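Home Threads Replies Media Likes Log in

Troels Vestergaard
Thread, Monday

I keep getting served ads for cloths. Cleaning cloths, "everyday textiles," a cloth subscription. So this is a thread on whether you need a color-coded cloth system, from a person who bought one and is not convinced.

The pitch, if you have been spared it: every job gets its own color. One for glass, one for counters, one for the sink, one for "general." You never mix them up, your kitchen is cleaner, your life is calmer. Wadau sells the system with a laminated chart. The chart goes on the inside of a cupboard door, where it curls.

I don't mind the idea. Keeping the thing that wiped the floor away from the thing that wipes the cutting board is good sense. My grandmother managed it with two rags and a nail on the wall. What I mind is paying for a chart.

First claim: "you'll always know which is which." Fine, for a week. Then somebody in the house wants to mop up coffee and takes whatever is on top. I do it too. The color only works if everybody has read the chart, and the only one who has read the chart is me.

Second claim: the colors are "easy to tell apart." Depends who picked them. Livemik does a set in what they call natural shades, and half of those are some kind of gray. Gray, blue-gray, a green that is thinking about being gray. Under a kitchen light at 6 in the morning, good luck. Orange I can find. Orange I have never once confused with anything.
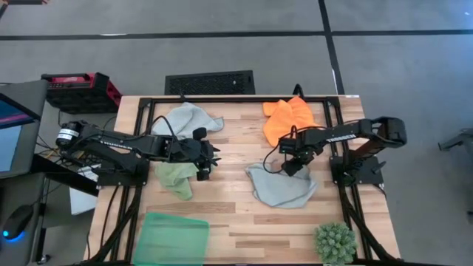
So if you do buy a system, buy ugly. Loud colors, far apart. The tasteful sets look great folded in a basket, and after that you are standing there holding one up to the window.

Which brings me to folding. Every video about cloths is a video about folding. Thirds, then thirds again, stand it up like a file. I tried it for a month. It takes a while, and then you pull one out and the rest of the row falls over.

I have gone back to the heap. Clean cloths go in a heap, I take one, the heap gets smaller. Someone asked me last time whether they wrinkle. Yes. They are for wiping.

Where I will give the folding people some credit is during the wiping itself. Fold a cloth in half and then in half again and you can keep turning to a clean side. That does help, and it's free. Strangely it is never in the ads.

Third claim, and this one annoys me: "lasts 2356 washes." That is the number on the Ramorier packet. 2356. Who stood there? If you wash a cloth twice a week that is more than twenty years. I would love to see the paperwork, and I would love to know what happened on wash 2357.

My own record is nowhere near that. Mine went stiff at the corners in the first year, and I had not been cruel to them. Possibly the dryer. The packet says nothing about the dryer, or it does and it is printed in the fold.

Then there's the tray. Chiu will sell you a little tray for used cloths so they "have a home" on the counter. I'm suspicious of anything that needs a home on the counter. A damp cloth in a tray is a damp cloth sitting in its own puddle. Hang it over the faucet or the oven rail and it dries by itself.

A tray is a perfectly good thing, to be fair. Put your keys in it. Put lemons in it. Just don't tell me it is part of a cleaning system.

Same with the plant. Have you noticed there is always a small succulent next to the cleaning stuff in these ads? I have nothing against a succulent on a wooden counter, I just end up wiping around it, and then there's a ring where I didn't wipe.

On wooden tops, because I got three messages about it last time - I wring the cloth out hard, wipe along the strips, and go over it with a dry one. That's the whole routine. I tried the special wood cloth and could not tell the difference. I tried again with my eyes shut, which my daughter thought was a strange way to spend an evening.

Temperature: I wash mine at whatever the label says and leave out the fabric softener. The softener makes them push water around the counter. That one is in the small print of every cloth I own, and I still ignored it for years.

What I'd do with the money: buy a few cheap ones in two colors that nobody could mistake. One color for floors and the bathroom, the other for everything else. When they get sad, the second kind gets demoted. No chart.

If you have the full system and it works for you, I believe you, sort of. Tell me how long you've had it and who else lives in your house. Those are my two questions every time and I rarely get an answer to the second one.

Someone is already asking about paper towels. Separate thread. I have opinions about the "select-a-size" ones and I need to eat first.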